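Spent most of February on the grasp planner at Unbridge. The arm is fine. The arm has always been fine. My opinions about the arm are a separate thread.

Current job: one black plastic part, flat, full of holes, on top of a shiny blue shelf. The depth map treats every bright streak as a small canyon and the planner, being polite, refuses to reach into canyons.

Fix so far is 34 lines that throw out depth wherever the color image is saturated. I had 77 lines yesterday. Deleting the other 43 was the best part of my week.
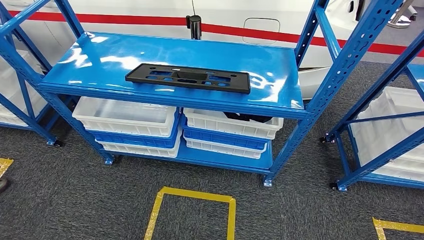

Korkstead replies that masking glare is cheating and I should fuse several views and let the filter sort it out.

Sure. I tried that at 4 in the afternoon. Fusion gave me the same canyon from several angles, now with high confidence.

What did help: planning the approach in the shelf's coordinates and not the map's. The shelf is on casters. The map believes it is a building. We now re-fit the shelf pose off the uprights before every pick, which costs up to 50 ms and saves me a lot of muttering.

The slots in the uprights are lovely features, by the way, except they all look the same, so the fit will happily lock on one slot too high and feel great about it. Added a check against the shelf edge.

Next up is the wrist view. It sees carpet, yellow tape and a generous amount of its own arm, so the self-filter has to run before anything else gets an opinion.

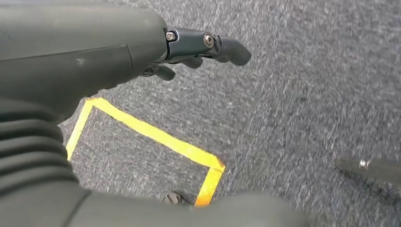
Does the self-filter need a full mesh of the arm? Capsules with some padding do the job for us, and they're a lot quicker to check.

Padding is set in a config file called final_2. I'm going to go rename that now - or at least open it and look at it.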